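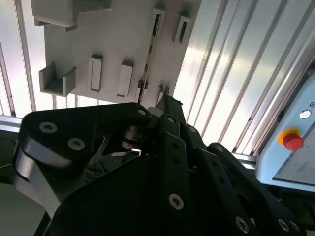

The Umali Ferry

By Maricel Lumbao
August

Dexter Samonte missed the last ferry by the width of the car park. He had run from the bus stop with his father's suitcase, which had no wheels, and when he reached the rail the boat was already turning.

"Next one's ten past six," said the woman in the ticket office. She was putting on her coat.

"In the morning?"

"In the morning."

He asked if there was a hotel. She said there was one in Plirerham, but the bus he had just got off was the last bus too. She looked at the suitcase and told him the waiting room stayed open.

There was one other person in it, an old man in a waxed jacket with a sandwich on his knee. He moved his bag along the bench, though there was plenty of room.

"Going over for the sale?" he asked.

"What sale?"

"The Musby house. They're selling what's in it on Thursday."

Dexter said he was going over for the Musby house, yes. He didn't say that his father had been the gardener there for 21 years, or that the solicitor in Skaludbridge had written to ask if the family wanted anything out of the shed before it was cleared. His father had died in the spring of 2023. The letter had gone to the wrong flat first, then sat on somebody's shelf.

"I'm after the clock," the old man said. "It doesn't go. I wound it for her when I did the post, and it didn't go then either."

"Did you know the gardener?"

The man chewed for a while. "Samonte. He gave me leeks. He wouldn't let me in the shed, mind. I had to stand at the door."

"Why not?"

"He said it was tidy and I wasn't."

Dexter laughed, and found he had to look at the floor for a bit. The old man tore the rest of the sandwich in two and passed half across. It was cheese and something brown.

They slept badly, sitting up. At five the rain came on, and at half past the woman was back with her coat wet, turning on the heater. She sold them each a single.

"You'll want a return," she said to Dexter.

"I don't know how much there'll be to carry."

"It's the same fare whatever you carry."

He bought the return. On the boat he put the suitcase between his feet and opened it to see that it was still empty, apart from the newspaper he had brought for wrapping. The old man asked whether he could have the crossword, so Dexter found the page for him and tore it out.

966 reads
21 comments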